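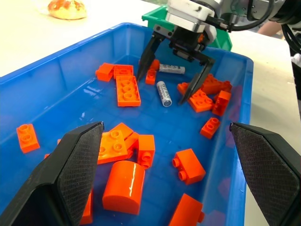

What is the robot supposed to learn from a bin of orange blocks and a couple of batteries?
To tell the two kinds of thing apart and take the batteries out, with a person steering both arms through the motions until a model has enough recordings to try it alone.

Feb 17, 2024. Trulex, which sells sorting software to recycling yards, says it has collected 685 recorded runs of the battery task for a system it calls Truselard. The company wants the system working in a customer's yard by August. On the strength of what it has shown so far, that date looks generous to itself.

The task is easy to state. Batteries get mixed in with plastic, and someone has to get them out before the plastic goes any further. Trulex teaches it on a tabletop, with toy bricks standing in for scrap. Each run is steered by an operator and saved together with the camera views and the arm positions. Runs where the operator fumbles are kept too, a choice the company defends and some of its rivals don't.
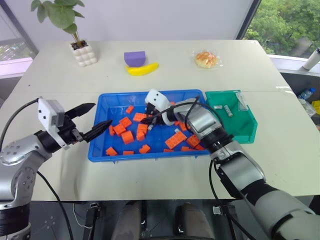
Do more recordings make for a better sorter?
Only if they differ from one another, and Trulex has published very little to show how much its own do.

Timo Nolte, who runs the collection work, says 373 of the runs were made by the same 4 operators and that new people are being trained. He is open about the risk. "If everybody reaches in the same way, the model reaches in that way, and then it meets a battery under a brick," he said. He would not give a success rate for the model working without a person, saying the figure changes too often to be useful. Figures that change often can still be printed.

There is also the matter of the scrap. Real plastic comes in dirty, crushed and in every color, and the batteries in it are often swollen or taped inside something else. Bright bricks are a kind start. Nolte says dirtier material comes next, at a second site in Castillo, where Trulex plans to have 12 stations.

Drarneck, the yard operator named as the first customer, confirmed that it has agreed to a trial. It has not agreed to buy anything, and its hand sorters will stay on the line for the length of the test.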